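**Does my seniority carry over when the cleaning contract changes hands?**

I clean offices at the Brurkis building, evening shift. Until last month I worked for Toprak. They lost the contract and Zodura took over. Zodura kept most of the crew and I signed new paperwork on my first night with them.

I had 15 years at the building. The new supervisor says everyone starts over at zero for vacation and for shift bidding. We're union and the old agreement had seniority by building. The shop steward went to another site and I haven't gotten a call back from the hall. Pay is the same so far. Can they do this? Also, do I lose the vacation I had saved up?

**Answer 1** (accepted)

It depends on what the agreement says, so get a copy first. Look for a section called "successor," "change of contractor" or "transfer of account." A lot of janitorial agreements say a new contractor that has signed on has to keep the crew and honor their time at the building. If Zodura signed the same agreement, your date should carry over for vacation rate and bidding.

If Zodura never signed it, things are harder. A new employer that hires most of the old crew usually has to bargain with the union, but it doesn't automatically have to follow the old contract. Some cities and states have worker retention laws for building service jobs. Those mostly protect the job for a set period and may not cover seniority.

Your saved vacation is a separate question. That was earned under Toprak, and in many states they have to pay it out when the job ends. In others it goes by their written policy. Check your last stub for the balance and ask Toprak in writing.

Don't wait on the hall. Grievance deadlines can be short. Send a dated letter or email to the union and keep a copy.
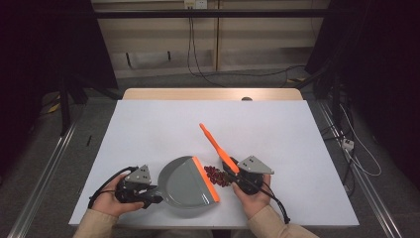

Grillatberg, May 16, 2025

Adding to my answer after the comments. Several people asked what counts as proof of a start date. Old pay stubs are best. A W-2 shows the year and the employer. Badge records, a hire letter or a past seniority list with your name on it will also help. If you worked under more than one contractor at the same building, gather something from each one.

As for the papers you signed the first night, ask for copies. A new hire form with a new date on it doesn't usually cancel rights under a union contract, but the union rep needs to see it.

**Answer 2**

Same thing happened at my building. We had 3 contractors and kept our dates every time, but the union had to push on the last one. Took until November. Call the hall in the morning, the afternoon is always voicemail.

**Answer 3**

New company new rules. I would just look for something else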